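Zwischenbericht an die Förderstelle
Projekt »Gemeinsam wohnen, selbst kochen« — Wohnverbund Iratmont
Berichtszeitraum: zweites Halbjahr
Stand: 21. Januar 2023

1. Stand der Arbeiten

Der Umbau der drei Etagenküchen ist bis auf Restarbeiten abgeschlossen. Die Küchen im Erdgeschoss und im ersten Obergeschoss sind seit Dezember in Betrieb. Im zweiten Obergeschoss fehlt noch die Abnahme der Elektroinstallation. Die Firma Brodix hat den Termin zweimal verschoben, zuletzt wegen eines fehlenden Prüfprotokolls für den Unterverteiler. Das Protokoll liegt inzwischen vor.

Die Arbeitsflächen wurden wie im Antrag beschrieben in zwei Höhen ausgeführt. Die niedrigere Fläche ist unterfahrbar. Abweichend vom Antrag wurde auf die elektrisch verstellbaren Oberschränke verzichtet. Das Angebot des Lieferanten Urbańczyk lag deutlich über dem Ansatz, und die Bewohnerinnen und Bewohner hatten sich in der Hausversammlung mehrheitlich für offene Regale ausgesprochen. Die Änderung wurde der Förderstelle schriftlich angezeigt und von ihr genehmigt.

2. Belegung und Teilnahme

Von den Plätzen im Verbund sind derzeit alle bis auf 8 belegt. Die freien Plätze liegen überwiegend im zweiten Obergeschoss und werden erst nach der Abnahme der dortigen Küche vergeben. Bewerbungen liegen in ausreichender Zahl vor, die Warteliste wird vom Aufnahmebüro geführt.

Die Kochgruppen treffen sich seit Inbetriebnahme der ersten Küche regelmäßig. Die Gruppe im Erdgeschoss kocht mittags, die Gruppe im ersten Obergeschoss abends. Der Einkauf wird von den Gruppen selbst geplant und abgerechnet. Anfangs gab es Schwierigkeiten mit der Kassenführung, weil Belege nicht aufbewahrt wurden. Mit dem neuen Formular — eine Seite je Einkauf, Beleg angeheftet — ist das Problem weitgehend behoben.

Die Grundausstattung mit Geschirr ist beschafft. Gewählt wurde leichtes Kunststoffgeschirr in hellen Farben, dazu Kleingeräte wie Toaster und Wasserkocher.
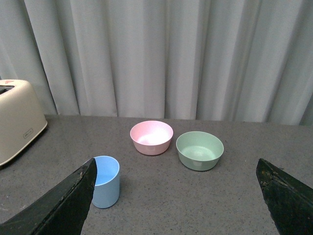 Lizeth Ñahui
Projektleitung, Wohnverbund Iratmont

3. Anleitung und Personal

Die Stelle der hauswirtschaftlichen Anleitung ist mit Radosław Wróbel besetzt. Er hat die Arbeit vier Wochen später aufgenommen als geplant. Die Einarbeitung erfolgte durch Olaia Llorente, die dafür vorübergehend aus der ambulanten Betreuung abgestellt war und inzwischen dorthin zurückgekehrt ist. Die nicht verbrauchten Personalmittel sollen in das laufende Halbjahr übertragen werden. Ein entsprechender Antrag geht mit gesonderter Post zu.

Die Schulung zur Lebensmittelhygiene wurde im Haus durchgeführt. Zwei Personen konnten krankheitsbedingt nicht teilnehmen und werden nachgeschult. Bis dahin arbeiten sie in den Gruppen mit, geben aber keine Speisen aus.

Die Anleitungsmappe in Leichter Sprache liegt im Entwurf vor. Die Prüfgruppe hat den Teil über Reinigung und Abfalltrennung zurückgegeben, da die Reihenfolge der Schritte nicht verständlich war. Der Text wird überarbeitet. Die Kapitel zu Herd und Kühlschrank sind freigegeben und hängen in den Küchen aus.

4. Mittelverwendung

Die Baukosten liegen im Rahmen der bewilligten Summe. Mehrkosten entstanden beim Bodenaufbau im ersten Obergeschoss, wo unter dem alten Belag ein nicht verzeichneter Ausgleichsestrich lag. Sie wurden durch den Wegfall der Oberschränke gedeckt. Die Schlussrechnung von Brodix steht noch aus. Die Position Ausstattung ist nicht ausgeschöpft; der Rest ist für die Küche im zweiten Obergeschoss vorgesehen.

Der Eigenanteil wurde vollständig erbracht. Die Belegliste führt Nicanor Quintana, Rückfragen dazu bitte direkt an die Verwaltung.

5. Offene Punkte

Die Lüftung im Erdgeschoss ist nach Angabe der Kochgruppe zu laut. Eine Messung durch das Büro Grevitbridge ist beauftragt. Sollte eine Nachbesserung nötig werden, fällt sie nach unserer Auffassung unter die Gewährleistung. Brodix hat sich dazu noch nicht geäußert.

Für die Auswertung ist eine Befragung der Kochgruppen vorgesehen. Den Fragebogen erstellt Fergal Brophy. Er wird vor der Verwendung mit der Förderstelle abgestimmt. Die Befragung beginnt, sobald alle drei Küchen genutzt werden — nach jetzigem Stand also später als im Zeitplan angegeben. Um eine Verlängerung des Berichtszeitraums um zwei Monate wird gebeten.

Anlagen: Belegliste, geänderter Zeitplan, Prüfprotokoll Unterverteiler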